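From: Rania Radwan
To: Dundbridge sim-rules list
Date: 8/27/24
Subject: Re: start state for bathroom tasks

Tarek Tahiri wrote:
> Do we log loose items on the tank before the run,
> or only the one the task names?

Log all of them. Rule 2 says any object the robot could knock over goes in the start record. For the toilet task that means the green spray bottle and the small red items too, even if the task never touches them.
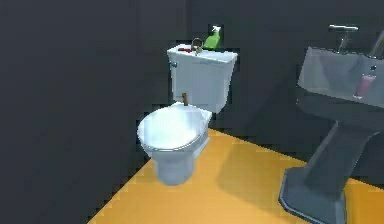 Proposed wording for rule 2

1. List every loose object by surface: tank, sink, floor.
2. If you can't tell what an object is, write "unknown" and its color.

Send changes to me or Ülle.

Rania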